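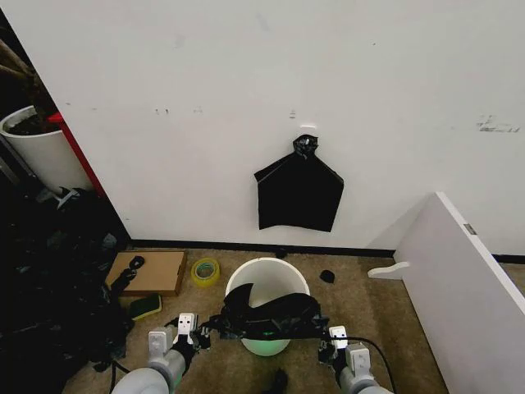

Updated December 16, 2019

## Haworth Student Film Outing: Parent FAQ

**Is it really free?**
The ticket is. The bus is paid for out of the Dratine grant, $3000 for the school year. Popcorn is on your kid, and the theater charges what theaters charge.

**What are they seeing?**
A courtroom drama, PG-13. The distributor's flyer calls it "life-changing." I've read that on a lot of flyers. Margit Lundgren watched it ahead of time and says it's good and runs long.

**Will this help my child's grades?**
I doubt it. The program's website says outings "boost engagement" and gives no source. I asked for one in the fall and got a brochure.

**Do they have to write something afterward?**
One page, due before winter break. Plot summaries copied off the internet will be handed back. Mr. Figueroa has read plenty of them and knows what they look like.

**Is there a speaker?**
Supposedly. A lawyer is listed for after the credits. Last year's guest was listed too, and the kids got a video message instead. Plan on the movie and nothing more.

**Can I come along?**
We need four chaperones and have two. Sign up with Ebbe Strand in the front office.

**What if I don't want my child to go?**
Leave the slip unsigned. They'll spend the afternoon in the library with no penalty and no extra assignment.

**When does the bus get back?**
The schedule says 4:15. I would not leave the house before 4:30.

**Who do I complain to?**
Ramiro Figueroa, extension 1243. Leave a message, and say your child's name slowly.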